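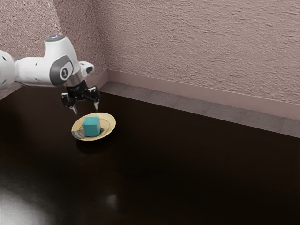 Themba Shezi
Applications Lead, Kragh

Bivis Tabletop Cell – Planning and Budget Notes

The Bivis cell is sold as a set: one arm, a two-finger gripper, the controller and a seat of the Situm simulation package. Most buyers start with Situm. The simulated job is a small one, a single cube on a shallow plate, and the arm, gripper and tabletop can be swapped for your own models before any hardware is ordered.

What to budget for

Arm, gripper and controller ship together. Lead time is 8 weeks from deposit. Situm is licensed by the year and the first year is included. Spare fingertip pads come in packs of 4.

The table is not included. Plan for a rigid top and leave clear space on the side away from the base. If your parts sit in dishes or trays, send us the rim height – it affects how far the fingers can open on the way down.

Installation takes almost five days, training included. Sites adding a Tomum conveyor should book a second visit.

Glossy surfaces

Dark, shiny tabletops throw glare under strong light. If you plan to add a vision kit, try the lighting in Situm first.

Orders placed before April keep the current price. For quotes on more than one cell, write to Sotiris Pappas in sales and include your part drawings.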